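August, workshop notebook, equipment planning for the switchgear bench

Started this entry at 7:40 with coffee and a head full of part numbers, so it may wander. The short version for anyone skimming: I want us to put the money for the next round into hands and panels first, and leave the arm upgrade for later. Long version follows.

We have the panel up and the hand working on the selector switches, and I am very happy with how much the bench is teaching us about what to buy. Before this I was writing the wish list from catalogs. Now I have a list with crossings-out on it, and the crossings-out are the good part!

Where the list stood when I opened the notebook:

- second hand, same type, mirrored (Pistus)
- spare finger set for the hand we have (Pistus)
- wrist force sensor (Lambrakis)
- second cabinet with a different door layout (Ballent)
- arm with longer reach (Lambrakis)
- a box of assorted rotary switches, buttons and lamps
- better lighting
- a proper cable tray along the back of the table

The longer arm was at the top last month. I moved it down. Everything on the present doors is meant to be worked from a single mounting position, and what I keep wanting is a better feel at the fingers. A longer arm gives us more cabinet to be clumsy on.
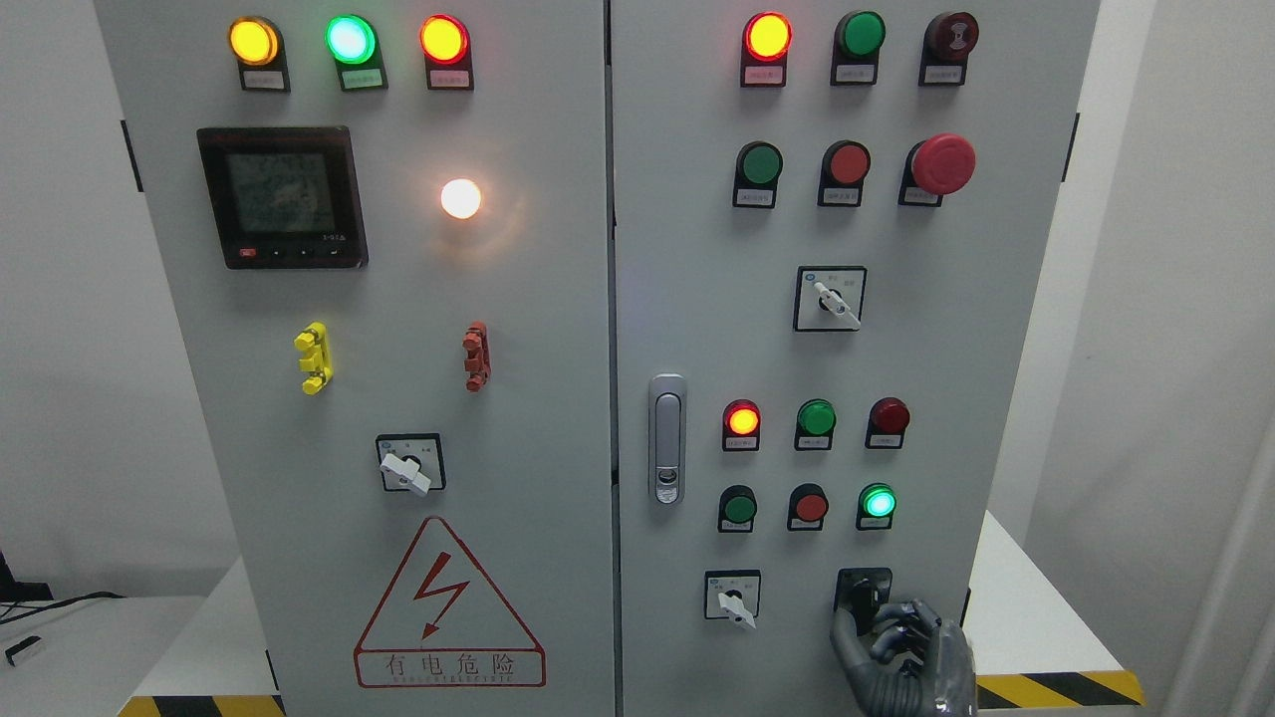 Do we need to buy a second full cabinet, or would loose switches on a board do for the next stage?

A board will do for most of the practice, and it costs a small part of what a cabinet does. The cabinet earns its price once we want neighbors around each control, a door with a handle, and the same spacing a customer would have. My plan is to order the board parts now and ask Ballent for a cabinet quote to sit alongside.

Notes on the board, while I have it in mind. Flat steel plate, drilled on a regular grid, blanking plugs in whatever holes are unused. Switches with the standard panel hole so we can swap them without a file and bad language. I want a mix of knob shapes: long lever, short lever, round with a pointer, key type if we can get it cheap. The shape of the knob decides the grip, and the grip decides which fingers get worn, so this is the cheapest research we can do. I'd like at least two makers for each shape, because detents differ a lot between them and I want the stiff ones as well as the nice ones.

Also on the board: emergency stop buttons. They stick out farther than an ordinary push button and they are easy to brush against on the way to something else. We should have two spares of those from day one. They should be wired to something that logs, so a bump shows up in the data and we don't rely on somebody noticing.

**Fingers and wear parts**

I got this badly wrong in the first budget. I had one line that said "consumables" with a number pulled from the air. It needs to be split:

1. fingertip pads
2. finger joints and tendons, whatever Pistus calls them in the service kit
3. switch knobs and faceplates
4. label plates, lamp covers
5. cables that get flexed

The pads are the ones to watch. A textured knob edge is hard on anything soft, and a metal finger with no pad is hard on the knob. Pistus sells pads in packs of 100 and the price break is good, so my vote is to take one pack and share it with the other bench. I asked whether they keep in the drawer. They said yes if they stay sealed and out of the sun, so they go in the gray drawer unit and away from the window sill.

Knobs I would buy in the same quantity, 100 mixed, from the general supplier. It sounds like a lot. It covers the board, the cabinet and a year of us being rough, and they fit in one shoebox.

**Force sensor**

Really keen on this one. Lambrakis has a wrist sensor that bolts straight between the arm flange and the hand, no adapter plate. At the moment we judge whether the switch has turned by looking at the knob, and I would love to have a torque trace next to it. A detent should make a lovely clear bump in the plot. If we get that bump cleanly on a stiff switch and a soft one, a lot of the planning for the software gets easier.

Things to check before ordering:

- weight, and how much it takes off what the arm can carry
- added length at the wrist (our mount position was chosen without it)
- sample rate over the cable we already have
- whether the loaner includes the mounting screws, which last time it did not

Lead time is nine weeks. That is the longest on the whole list, so it sets the order of everything else. If we place it before the end of August it arrives with the board already built and the baseline runs done. If we wait for the second hand to be approved, it slips into a part of the year when I would rather be testing than unpacking.

**Second hand**

I go back and forth. Two hands would let us hold the door by the handle and work a switch at the same time, which every electrician does without thinking about it. It is also twice the wiring and twice the wear parts, and a second arm to carry it unless we do something daft with a fixed post. (I drew the fixed post. It isn't completely daft. Sketch is on the back of the previous page.)

For now I have written it down as "ask for loan." Pistus has lent to us before, and a month with a mirrored hand would tell us more than any quote. If the loan goes well it goes straight into next year's request with real numbers behind it.

**Lighting**

Cheap and overdue. Lit lamps and an evenly bright panel are hard to have together. A bright lamp washes out the paint near it, and the small label print is the first thing to go. I'd like two dimmable panels on stands, one each side, with diffusers. No ring light — it reflects straight back off meter glass. Try it with borrowed panels from the photo corner first and write down the settings that work. Only then buy.

Same section, different thing: exposure. The head camera is set to auto. Fix it, log it, move on. Zero cost, and I should have done it weeks ago.
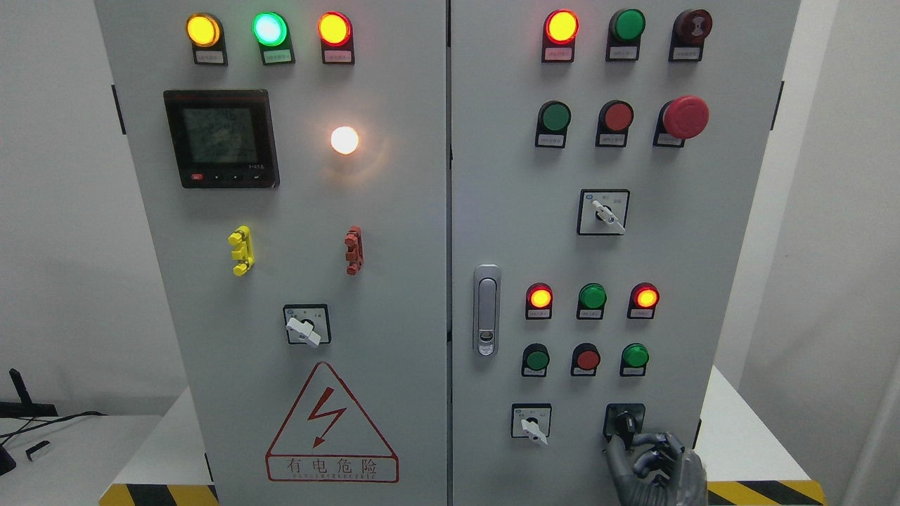
The other thing to settle is how we share the cost with Flurnau, who want to use the bench for their own panel trials. They have offered to pay for the cabinet if they get to choose the door layout. I like that a lot! Their layout would be different from ours by default, which is what we want from a second cabinet anyway, and it takes the biggest single item off our side. What I would ask for in return:

- door drilled to the same hole size as the board, so switches move freely between the two
- low voltage behind all lamps and buttons, no exceptions, whatever the sign on the door says
- a removable back
- feet that fit the hazard-striped base we already have, or their own base at the same height
- labels in a type size somebody can read from arm's length

The low voltage point goes in writing. Visitors see a warning triangle and assume, quite rightly, that it means business. Anyone working on the bench should know what is behind a door before they open it, and a laminated wiring sheet inside each cabinet is the simplest way I can think of. Add laminating pouches to the order.

**Floor and table space**

Measured with the tape at 11:15. The space beside the present table will take a second cabinet platform 218 cm long if the drawer unit moves to the opposite wall. That leaves room to walk behind with a toolbox but not with a cart. I'd like to try it with tape on the floor for a few days before we commit, and walk it with the cart that goes to the stores. If people keep clipping the corner, we turn the platform sideways and lose a bit of reach on the far door.

Cable tray goes in at the same time as the platform. Doing it afterward means pulling everything out twice. I want power on one side and data on the other, with a break in the tray wherever a leg needs to come out. Labels at both ends of every cable. I will make the labels, I enjoy it.

**Software and hours**

No license costs this round, good. Hours are the real cost and the first budget left them out altogether. Each new piece of hardware takes more time than its box suggests: mounting, calibration, a safety check, a page in this notebook, and the inevitable adapter. I have added a line for bench time to every item above a small hand tool. It makes the total look worse and the plan look much more sensible.

One thing I'd like to protect in those hours is a plain repeat test. Same switch, same grip, same direction, left running while we do other work nearby. Boring to watch and wonderful for budgeting, because it is the only way to learn how fast pads and knobs wear. Every wear figure I have at the moment comes from a data sheet for some other use.

**Order I'd place things in**

First: force sensor (long lead), pads, knobs, board plate and switches, laminating pouches.

Next, once the floor tape has been lived with: platform, cable tray, lights if the borrowed ones were any good.

Then, depending on other people: Flurnau cabinet, Pistus loan hand.

Parked: longer arm. I will look at it again when we have two cabinets standing and can show a control we want and cannot reach. Lambrakis has said the present arm can be traded in against it, so waiting does not lose us much, though I need to get the trade-in terms by email and not over the phone.

**To do, mine unless someone grabs one**

- [ ] email Lambrakis: sensor weight, length, screws, trade-in terms
- [ ] email Pistus: service kit contents, loan dates for mirrored hand
- [ ] ask Ballent for cabinet quote anyway, so we know what Flurnau is offering
- [ ] draw board plate with hole grid, get it to the metal shop
- [ ] tape on floor
- [ ] fix camera exposure and write it in the log
- [ ] find the shoebox

4:30, adding a line. Asked the metal shop informally and they can cut the plate from offcut steel if we aren't fussy about the finish. We aren't. That saves enough to add the key switches, so those are back on the list.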